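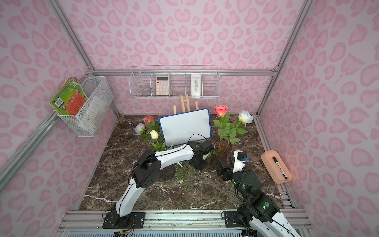 Workshop notebook, display and styling bench
November, morning session, start 9:00
Entry by Stefaniia Shevchuk. Copies to Gerd Teuber and Hannelore Gerlach.

Purpose of the session: to settle the arrangement of artificial flowers for the small pink bay before the Trevach window set is drawn up. Ms. Gerlach has asked that the bay keep its present lining (the pink leopard print) and the dark brown marble-patterned top. Both are therefore treated as fixed, and only the flowers, the vases and the whiteboard are under review.

Materials at hand: roses and tulips from the Curko stock, ribbed glass vases, the small whiteboard with the blue edge, and the wooden easel. The Nolte sample vases have not been delivered and are left out of this entry.

Print this page | E-mail this page

1. Whiteboard on the easel

With the board at the center of the table, the flowers must be divided between left and right. The roses hold their own against the wall. The red and coral tones are darker than the lining and can be told apart from it at a distance. The cream-yellow tulip is less certain and is better placed low, where the dark top sits behind it.

The board is to remain blank for the present. Mr. Teuber will supply the wording for the Trevach set, and it should not be written up before he has approved the layout. The lettering must be legible from the aisle, and for this reason no bloom should cross the face of the board.

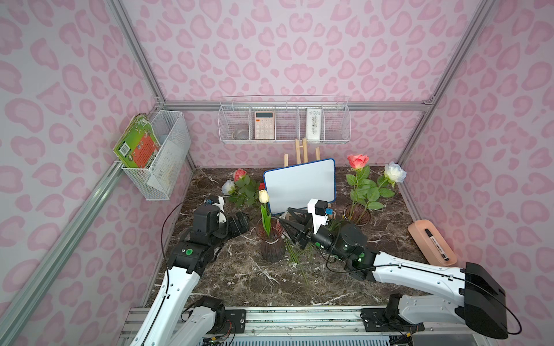
Reading time: 3 min

2. Wall baskets

The white wire baskets were considered together with the table. The one on the back wall holds a pink calculator, a clear glass jar on its side and a white card or box. The one on the left wall holds a green book. The calculator agrees well with the lining and may stay. The book leans out over the rim of its basket, and I would prefer something shorter in that position – a notebook from the Flumier range has been suggested, subject to price.

The pink piece near the right wall, with the black marker across it, is useful to whoever writes the board, but it should be taken off the table before the bay is recorded for the catalog.

3. Loose stems

Green stems without blooms should not be left on the marble surface once an arrangement is agreed. They draw the eye away from the vases, and they are easily mistaken for damaged stock. Mr. Rathjen is asked to keep them in the stem box, sorted by length: 14 inches for roses, 9 inches for tulips. Anything under 8 inches is to be put aside for the low bowls.

4. Tulips and roses kept apart

The alternative is to give each kind its own vase, with the tulips in the middle of the table and the roses to the right.

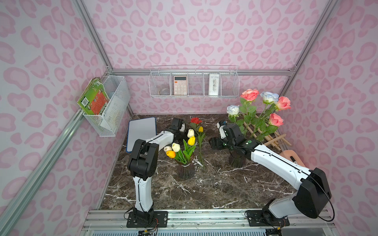

The tulips gain a good deal from being held close together. Yellow, white and orange in one bunch make a compact shape, and the dark ribbed glass gives it a firm base. The roses need height. Pink beside pale blue-and-white is acceptable against this lining, although the pink ones would benefit from more green below the head.

Ms. Kröger raised the question of whether the board is required at all in this version. My own view is that it should be kept for Trevach and omitted elsewhere. This remains open – please add remarks in the margin and initial them.

5. Outstanding

Stem box labels: J. Rathjen.
Board wording: G. Teuber.
Delivery date for the Nolte vases: I. Kröger to inquire.
Decision on the red rose, in the tulip group or with the other roses: H. Gerlach.
Catalog reference for the bay: page 19, unless the order of the pages is changed.

Session closed 11:40. S.S.

This site uses cookies to remember your settings. Accept | Manage preferences

Contact | Copyright Display Workshop, all rights reserved | Back to top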